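Small Parts, Big Headaches: sorting and pouring beads without losing them
Speaker notes, Florkdale craft evening
Darcy Donnelly

Opening. Say hi, thank Edin Shehu for the loan of the projector, then hold up the jar. Shake it. Everybody in the room will know that sound! Ask who found a bead in a shoe this week and wait for the hands.

Why I care. I came to beadwork through my aunt's button tin and I still love the sorting as much as the stringing (maybe more). Tell the Etuvstead story: 28 little drawers, one wobbly shelf, one cat. Keep it short, I ran long on this in January. The point of the story is that I picked up beads for two evenings and got a whole talk out of it.

Slide: containers. What you want is a cup with a plain rim and nothing for a bead to catch on. Pass around the short one and the tall one. Let people tip them and feel the difference. The tall one makes you lift your elbow, and once your elbow is up your wrist does strange things. Short cup, elbow on the table, much nicer.

Tahira Mengal lines her trays with an old towel and I want to shout about this because it is so good. Beads land and stay put. Anything with a bit of nap will do. Have the towel scrap ready, drop a few on the bare tray first (loud), then on the towel (nearly silent). Pause for the laugh.

Slide: color. Talk about background. I work white beads on something darker and dark beads on cream. Gus Lindgren does everything on gray and gets along fine, so mention that too. Ask what people use at home. Someone always says a dinner plate, and plates are great, except for the slope in the middle.

Slide: pouring. Slow down for this part. Tilt until the first one moves, then stop tilting. Most spills come from going on past that point. Do it live with the short cup, about 30 beads, over the towel. If I spill, keep talking and do it again.
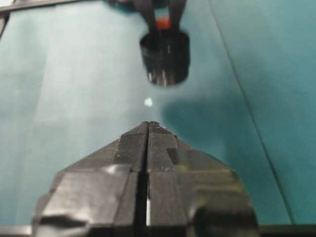

Pale beads are my favorite for practice, and I'd start any beginner on them. They show up so well while they're moving, and you learn a lot from watching where they go. Point to the tiny cream-white one in midair below the black cup, how clearly it stands out against the teal. Then get people guessing where they'd want their tray. Give this a good minute, the back tables usually have opinions.

Hands on. Cups and towels are already on the tables, 3 people to a set. First round, pour the lot. Second round, try to let just one go. It's much harder and much more fun. Walk around. Waldemar Jabłońska has the spare beads if a table runs out.

Questions that came up last time: yes, a paper funnel works, cut the tip wider than you think. For tiny seed beads I like a folded card with a crease down the middle. Static is worse in dry rooms, and wiping the cup with a barely damp cloth helps.

Wrap up. Remind everyone to check their cuffs before they leave, and beads go back in the jar by the door.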